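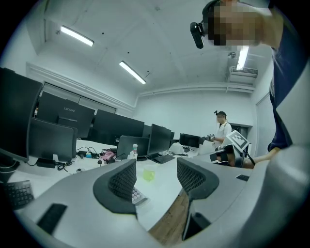

Flunton Road Shared Office
Minutes of the desk users' meeting, June 11, 2022

Present: most of the Flunton Road lot, plus two people from the Hundcombe office who came over to see what we do about desks. Apologies came in by email from the bookkeeping corner, who had a deadline. I took the notes, so if anything is wrong please tell me and I'll put it right before these go in the folder.

1. Last time's minutes

Read and agreed, apart from one thing. I had written that the March clear-out covered both rows of desks. It only covered the long row, and the far row got as far as having its drawers emptied. I've changed it. The drawers are still stacked by the photocopier, by the way, and we'll come to those.

2. Monitors

This took up the first half of the meeting and I'll try to be fair to everyone. The long white desk has gathered more screens than it has people to look at them. They face all sorts of directions, and if you sit down at the wrong end you get the back of somebody else's monitor and a fistful of cable. The general feeling was that we should decide how many we want, keep the good ones and pass the rest on.

There was a long detour into which ones are the good ones! The Lenovo has its fans (I'm one, it goes up and down without a fight). The wide one is popular with the people who do drawings and plans, and they'd like it kept where it is, please, and not swapped about on a whim. Somebody pointed out that the smaller screens are handy for anyone who brings a laptop in for half a day and only wants a bit of extra room for their email. Fair enough, I thought, and so did most people.

Hundcombe said they went down to one screen per seat last year and the grumbling lasted a fortnight. They also said they wished they'd kept a couple back in a cupboard, as theirs started failing almost as soon as the spares had gone.

Agreed: one monitor per seat on the long desk, all turned to face the chair they belong to. Two spares go in the tall cupboard. Anything over that gets offered to people here first, then to Hundcombe, then to the reuse shop. The wide one stays put.

3. Cables

Following on from the above. I had a look underneath before the meeting and wished I hadn't. Some of the leads under there don't go to anything at either end. We talked about trays, clips and those stretchy fabric tubes. The tubes got a thumbs down from everyone who'd ever had to thread one a second time. Trays it is, screwed to the underside, with the extension blocks lifted off the floor so the hoover can get through.

There's £113 left in the bits and bobs budget. Trays for the long desk come inside that if we fit them ourselves, which three people have said they'll do. The far row will have to wait for the next lot of money.

Agreed: buy the trays. Any lead that can't be matched to a machine goes in the box by the door for a month and then goes to recycling. Please label yours if you love it.

4. Drinks on the desks

Not a popular item but it does keep coming up. Since the coffee on the keyboard episode in the spring I've had several people ask for a proper rule, and just as many ask me not to make one. We went round it for a while. Bottles with a cap on are fine with everybody. Mugs are where it gets heated. One suggestion was a shelf behind the chairs for mugs, and another was lids, which got a groan from the tea drinkers.

Agreed, more or less: capped bottles anywhere you like, and take them with you at the end of the day, empty or not. Mugs well back from the kit, and whoever spills it mops it and owns up. We'll see how that goes. I did say I'd put a small notice up and I've been told it isn't to rhyme.

5. The new desks from Mangubat

The quote came back from Mangubat for replacing the far row and it's £3,519, delivered and put together. There was a bit of a silence. It does include taking the old ones away, and the new tops would be the same depth as the long desk, so people could swap ends without finding their knees against a panel. Against that, the old ones still do the job, and two of us think most of the trouble is the wobbly floor at that side and would follow us to any desk we bought.

Viltitz sell second-hand office furniture and have told us they get white tops in fairly often. Nobody has been over to look yet. I'm happy to go if someone will come with a tape measure and a car bigger than mine.

Agreed: don't sign anything with Mangubat for now. Visit Viltitz first. Try packing the feet of the far row and see if the wobble goes. Bring it all back next time.

6. Walking space between the rows

Raised by the Hundcombe pair, who'd had to go sideways to get to their chairs. We've all got so used to it that we'd stopped noticing. Bags, coats and the odd box end up on the floor, and chairs get left out wherever they were last sat in. People working standing up at the far row need to be able to step back without going over somebody's rucksack.

Agreed: bags under desks or on the hooks. Chairs pushed in when you go, even for lunch. The drawers by the photocopier (see, I said we'd come to them) go back into the far row within the week, or they're going out with the spare monitors.

7. Anything else

The blinds on the street side are stuck halfway again. I'll ring the landlord.

A request for a second bin near the end of the long desk. Yes, and there's one in the kitchen we can pinch.

Someone asked if we could have a wipe-down of all the desks before the trays go in, screens as well. Good idea, and we'll do it the same afternoon. Soft cloths only on the screens, please, and no kitchen spray. Bring your own cloth if you can. I've got a pack of 50 at home and I'll bring in what's left of it.

Things to do

Me: ring the landlord, order the trays, do the notice, move the bin, bring the cloths.
Long desk people: turn your monitor round to face your chair and tell me if you're after one of the extras.
Far row people: drawers back in, feet packed.
Hundcombe: let us know how many screens you could use.
Car and tape measure wanted for Viltitz.

Next meeting to be fixed by email once the trays have turned up. Biscuits were the plain ones this time, sorry, the shop was out.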